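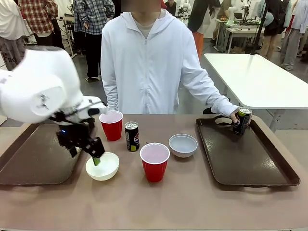
El proyecto Mollton estudia el consumo de agua y energía en el lavado de menaje de colectividades, con el comedor de Toom como emplazamiento de medida. El presente informe cubre el segundo periodo de ejecución y se remite a Rostik conforme al convenio de financiación. El menaje considerado es el habitual en autoservicio: bandejas marrón oscuro con asa recortada, vasos rojos de interior blanco y cuencos blancos. La geometría de cada pieza condiciona la duración del aclarado y, sobre todo, la del secado, que al inicio del proyecto era la fase peor documentada.

Fecha de cierre de datos: 14 de mayo de 2022

## 1. Estado de las tareas

| Tarea | Estado | Observaciones |
|---|---|---|
| T1. Instrumentación del túnel de lavado | Terminada | Un caudalímetro sustituido |
| T2. Línea de base | Terminada | 1003 ciclos válidos |
| T3. Ensayo de recuperación de calor | En curso | Retraso por suministro |
| T4. Ensayo de secado | En curso | Primera serie completa |
| T5. Guía de explotación | No iniciada | Depende de T3 y T4 |

## 2. Línea de base

Se han registrado 1003 ciclos válidos en condiciones normales de servicio. Quedan excluidos los ciclos con apertura de puerta durante el aclarado y los anteriores a la sustitución del caudalímetro de entrada, cuya deriva se detectó al contrastar la lectura con el contador general.

El consumo de agua por ciclo presenta dos poblaciones diferenciadas. La primera corresponde al servicio de mediodía, con carga completa y régimen estable. La segunda agrupa los arranques de la mañana, en los que el túnel trabaja a media carga mientras el depósito alcanza la consigna. El personal de cocina confirma que el equipo se enciende antes de disponer de menaje suficiente. La corrección es organizativa y no requiere inversión, aunque su efecto no se ha cuantificado todavía.

La temperatura de aclarado se mantiene por encima de 70 °C en la serie de mediodía. En los arranques aparecen valores inferiores durante los primeros minutos; se ha avisado al responsable de explotación del comedor y se ha modificado el enclavamiento de inicio. La dosificación de detergente no se ha alterado en ningún momento de la campaña.

## 3. Recuperación de calor

El intercambiador de Skason llegó con nueve semanas de retraso respecto al pedido. La unidad está montada en la línea de extracción, con derivación manual para permitir la comparación alterna. Falta la puesta en marcha de la sonda de salida - el cable suministrado no tenía la longitud prevista - y la verificación de estanqueidad.

No se presentan resultados de ahorro en este informe. Las lecturas tomadas durante el montaje son parciales y no deben citarse.

## 4. Secado

La primera serie de secado comprende 10 lotes mixtos. Se pesa cada lote antes del lavado y a la salida del túnel, y la diferencia se toma como agua retenida. La posición de carga se fija por protocolo: los cuencos se colocan invertidos y los vasos también, con separación entre filas.

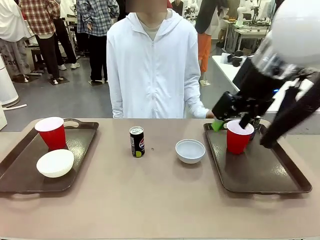

*Figura 2. Bandeja con vaso en pie y cuenco boca abajo.*

La mayor retención se da en las bandejas, en el borde elevado y en el contorno del asa. Los cuencos acumulan agua en la base cuando el rebaje inferior queda hacia arriba, de modo que la inversión favorece el interior y perjudica el pie. Se probará una cesta inclinada en la segunda serie. Los vasos apilados antes de tiempo conservan humedad entre paredes; el protocolo prohíbe ahora el apilado hasta la inspección visual.

La balanza se ha recalibrado una vez. El desplazamiento del cero era inferior a la resolución declarada y los datos previos se conservan sin corregir.

## 5. Desviaciones y riesgos

- Retraso acumulado en T3. Se propone trasladar su cierre a octubre, sin variación del presupuesto total.
- Cierre estival del comedor de Toom. Reduce los días útiles de medida; la segunda serie de secado se adelanta para evitarlo.
- Dureza del agua de red. Ha variado durante la campaña y obliga a registrar la conductividad a diario.

## 6. Ejecución económica

El gasto en personal sigue lo previsto. La partida de equipos queda por debajo de lo programado al no haberse abonado aún la última factura de Skason, pendiente de la recepción formal del intercambiador. Se solicita a Rostik autorización para destinar el remanente de viajes a la compra de una segunda sonda de conductividad.

## 7. Trabajos del próximo periodo

1. Puesta en marcha de la sonda de salida y prueba de estanqueidad.
2. Comparación alterna con y sin intercambiador, por semanas completas.
3. Segunda serie de secado con cesta inclinada.
4. Borrador del índice de la guía de explotación, que se enviará a Rostik para comentarios junto con los datos depurados de la línea de base.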